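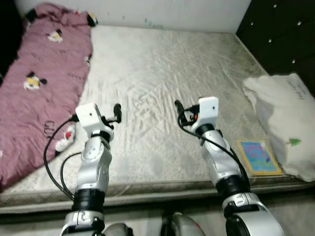

Photo: Pascal Ostermann / Flosumdale workshop

Search this site Search Go

4 min read

Progress report to Promora: bed station, two-arm machine
Saturday, February 27, 2021
Prepared by Kevin Castaño, Flosumdale

This report covers setup and upkeep of the two-arm machine at the bed station since our last report. The work on the bedding tasks themselves is reported separately by Reto Lüthi.

Status

The machine is running and has been in daily use for most of the period. We lost 2 working days to a cable fault on the left arm and part of another to a loose gripper finger. The bed station is in its final position against the white wall and we don't plan to move it again before April.

Cables

Most of our repair time went here. Each gripper head is fed by cable from the outside of the arm, and the left one has given trouble since the machine arrived. When the left arm reached across the mattress with the wrist turned in, the cable pulled tight at the connector. The gripper would drop out and come back a moment later, so the fault was hard to catch. Ottmar Harms found it by holding the wrist at the end of its travel and flexing the cable by hand until the signal went.

He replaced the cable with a longer one from Dreßler and left a wider loop at the gripper head. The loop now runs out to the left of the head and back down toward the base of the arm. It has not pulled tight since. The drawback is that the loop hangs on the same side as the blanket, and a bunched blanket can catch it. It has snagged once, with no damage. We have told operators to stop the arm and lift the fabric off by hand if it happens again.

On the right arm the cable runs down the outer side and we have left it as delivered. Ottmar checked the connector and found no wear. If the longer loop on the left keeps giving snags, we will try a clip at the forearm to bring the slack in closer.

Grippers

Both heads have the black fingers fitted. The finger on the left gripper that worked loose had been put back without thread locker after cleaning. Hartmut Meinecke refitted it and then took down every finger screw on both heads and did them again. The cleaning sheet now has a line for it.

Finger wear is low. We had expected the tips to glaze over from pulling cloth, and they have not so far. The interval for swapping fingers was set at 3000 grasps in the plan. I would like to keep that figure for now and look at it again once we have a full set of worn parts to compare.

Small flat items are harder on the fingers than bedding is. Picking up a thin book from the mattress means the tips press down into the surface before they close, and the force at the wrist is higher than it is for a pillow or a blanket. We lowered the closing speed for these picks. It costs time but the wrist readings are better.

Joints and calibration

Both arms are checked against their zero marks at the start of each day. The left elbow drifted early in the period. Hartmut tightened the joint, recalibrated the arm and ran 200 slow cycles without a load. The drift did not come back. The right arm has held its zero throughout.

After any work on a wrist we now run 100 cycles over the mattress before handing the machine back. This was Pascal Ostermann's suggestion after the finger came loose in the middle of a session, and it has already turned up one connector that was not fully seated.

The station

The mattress stays bare for setup work — no fitted sheet — so that the arms can be brought down close to the surface without the fingers hooking on an edge. It has a shiny surface and it reflects more light than we would like. The side near the black headboard is in shadow and the middle is bright, and the camera exposure had to be set by hand to hold both. The silver studs on the headboard also show up as bright points. Pascal has masked that area in the camera settings and we have had no false readings from it since.

The base is parked close to the front edge of the mattress. We put tape on the floor to mark the wheel positions, but the tape lifts when the floor is mopped. Reto has asked for something more permanent.

Software

We moved the arm controller to the current Gevine release at the start of the period. The update reset the speed limits to their defaults, which we noticed on the first test move. The limits are now kept in a separate file and loaded at startup. No other problems from the update.

Spares and spending

One Dreßler cable used, one on the shelf. Finger sets are in stock. We have no spare wrist joint, and the lead time is long enough that a failure would stop the work. I am asking Promora to approve the purchase of one from the repair line, where there is money left.

Next period

Fit the forearm clip on the left arm if needed. Replace the floor tape. Full inspection of both arms in April, with covers off, done by Ottmar and Hartmut together. The inspection record will come with the next report.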